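Winter Weight Limits on the Halliday Road

The seasonal weight limits on the Halliday road have now been in force since December, and several readers have written to request a plain statement of what they require. I drove this route for 17 years before I retired, and I set out my understanding of the rules below. Drivers should confirm the details with the county road office before dispatch.
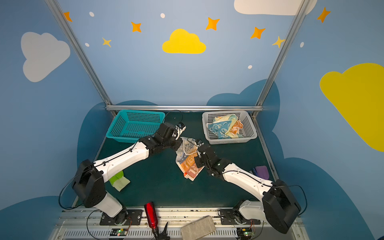 Which vehicles are affected

The posted limit applies to any combination above 40 tons, including the trailer. It covers the full distance between Lostenitz and the Pakbridge scale house, a stretch of 13 miles. Logging trucks are not exempt, although many operators continue to believe that they are. Farm vehicles may cross under the older permit, provided that it is carried in the cab.

A vehicle found over the limit will be held at the scale house until part of the load has been transferred. The fine begins at $1,000 and is issued to the carrier - the driver is charged separately only if the permit has been altered. 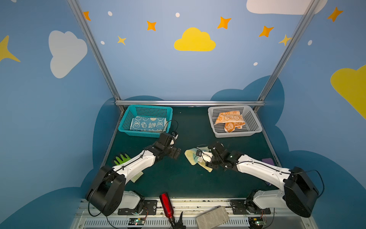 The detour through Lustier

Heavier loads are directed through Lustier. The detour is well marked in the eastbound direction and poorly marked in the other. Westbound drivers should watch for the left turn after the grain elevator, where the sign stands low and is often covered by plowed snow. The grade beyond it is steep, and chains are required whenever the amber light is on.

Lewis Pringle, with whom I shared the route for many seasons, has asked the county to raise the sign. His letter was acknowledged in February 2018 and no date for the work has been given.

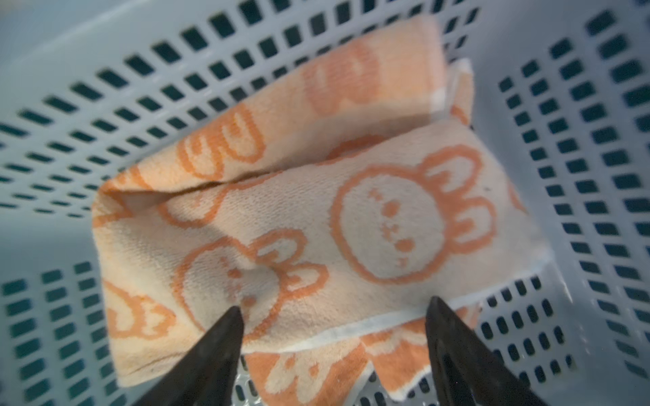

Folded towel in a laundry basket.

Comments on this post are reviewed before they appear. Corrections to the mileage or the permit rules are welcome, particularly from drivers who use the westbound lane at night.

This site uses cookies to remember your reading preferences. Accept | Decline

Contact | Copyright, all rights reserved | Back to top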